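4.2 Hint timing and session length

The second part of the study looked at when a player of Skeveo is offered a hint, and whether the timing changes how long the session lasts. Skeveo is a tile-sliding puzzle game for phones and tablets, made by Fivmont and played in short levels with no clock. In the released version a hint button is always shown, but it must be tapped. For the study, Fivmont supplied a build in which the button could be hidden and the hint offered by the game itself once a player had made no move for a set time.

Two versions of this build were compared. In the early version the hint was offered after a short pause, fixed for all levels. In the late version the pause grew with the difficulty rating of the level, as assigned by the level editor. All other settings were held the same, including the order of levels, the sound and the number of free retries. Players were placed in one group or the other when they first opened the game and stayed there until the trial closed at the end of July.

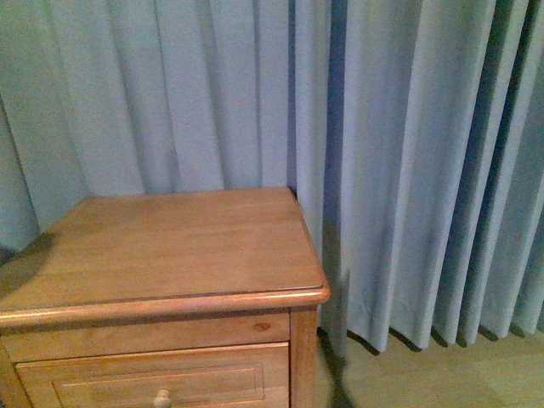 Play logs were passed through Filtport before analysis. Sessions in which the game was sent to the background and not reopened were dropped, as were sessions with no completed move. After this step 2538 sessions remained. A session was taken to begin with the first touch on a tile and to end with the last, so time spent in the menus is left out. This differs from the measure used by Tambunan and Pelupessy, who counted from the opening of the app, and the session lengths given in their work should not be set directly against ours.

Players in the late group stayed longer within a single level, as would be expected, but they also went on to more levels in the same sitting. The gap was widest in the middle part of the game, where new tile types are brought in. In the opening levels there was little to separate the groups, as few players paused long enough for either version to offer a hint. Figure 2 gives the spread of session lengths for both groups.

Figure 2. Session length by hint timing, early and late groups, after filtering. Sessions ending in a purchase screen are included.

Refused hints were also logged. A hint was counted as refused if the player closed it without viewing the suggested move. Refusals were more common in the early group, and many were followed within a few seconds by a correct move. We take this to mean that a pause in play is often thinking time and is a poor sign, used alone, that a player is stuck. The number of moves undone just before the pause was a better guide, although it could not be used for players who had turned the undo button off.
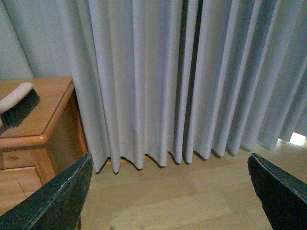

Rhona Menzies, commenting on a draft of this section, objected that the late version changes two things at once, the length of the pause and its link to difficulty, and that a long pause fixed for all levels might do just as well. The point is a fair one and the present data cannot settle it. A third version with a long fixed pause was planned, but the build failed on older tablets and was withdrawn before any players had been placed in it. Cloutier and Tang met the same problem in their trial of Mandagi and dealt with it by drawing the pause at random for each level. That method would suit Skeveo, provided that the drawn value is written to the log along with the level number, and the logging format has been changed to allow it.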